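Renovación de las mesas en el taller de Winulmont

La sala de trabajo de Winulmont tiene mesas nuevas desde diciembre. Las anteriores llevaban con nosotros desde la apertura del local y ya no admitían más arreglos: los cantos se levantaban, dos tableros se habían combado y la superficie gris oscura dejaba la sala apagada por las tardes. El cambio se aprobó en la reunión de otoño, con un presupuesto de 3.629 euros que incluye tableros, patas, transporte y retirada del material viejo. El gasto en tableros fue de 3.000 euros y el resto se repartió entre lo demás.

Nabila Raju, responsable de compras, pidió muestras a dos proveedores. Brosel ofrecía un acabado blanco liso y Oltus varios laminados con dibujo de madera. Las muestras estuvieron dos semanas en el mostrador de la entrada y quien quiso dejó su opinión por escrito. El blanco gustaba por luminoso, pero se ensuciaba a la vista con el lápiz y con el polvo de corte. Los tonos de nogal quedaban bien en la muestra pequeña y demasiado pesados al imaginarlos en toda la sala. Se eligió el tono claro de Oltus.

El montaje ocupó una mañana y parte de la tarde. Las patas antiguas de cuatro mesas se han aprovechado, lijadas y pintadas de nuevo. Las demás son regulables en altura, algo que pedían desde hace tiempo los grupos que trabajan de pie. Quien necesite cambiar la altura debe hacerlo con la mesa vacía y entre dos personas. La llave está colgada junto al cuadro de herramientas y se devuelve al mismo sitio.

Algunas indicaciones de uso para los próximos meses:

Para limpiar, paño húmedo y jabón neutro. No se usan estropajos, acetona ni el limpiador en crema del armario del fregadero.

Los cortes con cúter se hacen siempre sobre la base de corte. Hay seis en el estante bajo, y se han encargado más para febrero.

La cinta de carrocero se puede pegar en la mesa durante la sesión, pero hay que retirarla al terminar. La cinta de doble cara no se pega nunca directamente sobre el tablero.

Los botes de cola y de barniz van sobre bandeja. Si cae una gota, se limpia en el momento – seca cuesta mucho más quitarla y deja cerco.

Las tazas y los termos se quedan en la mesa auxiliar de la entrada.

Los tableros viejos que estaban en buen estado se han cortado en piezas de 60 por 100 centímetros y están en el almacén de la calle Chowdary, a disposición de quien los quiera para estanterías o bases. No se reservan piezas por teléfono. Las combadas ya se llevaron al punto limpio.

Queda pendiente la iluminación. Con las mesas claras la sala ha ganado bastante, pero los dos tubos del fondo siguen parpadeando y el electricista no tiene fecha todavía. Mientras tanto, conviene ocupar primero los puestos cercanos a las ventanas.

Sobre el acabado nos han llegado varias preguntas, sobre todo de quienes no han pasado todavía por el taller y quieren saber cómo es el tono. Es un beige muy claro, con la veta en líneas largas y onduladas que en el centro se cierran en óvalos alargados, unos dentro de otros, como las curvas de nivel de un mapa. La superficie es lisa y donde le da la luz aparece un brillo blanquecino, así que para dibujar con detalle o fotografiar piezas pequeñas recomendamos poner debajo una cartulina mate.

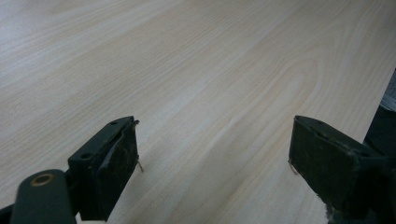
También en este boletín

Horario del taller en las fiestas
Inscripciones para los cursos de febrero
Normas del almacén de la calle Chowdary
Se busca armario metálico de segunda mano
Resumen de la reunión de otoño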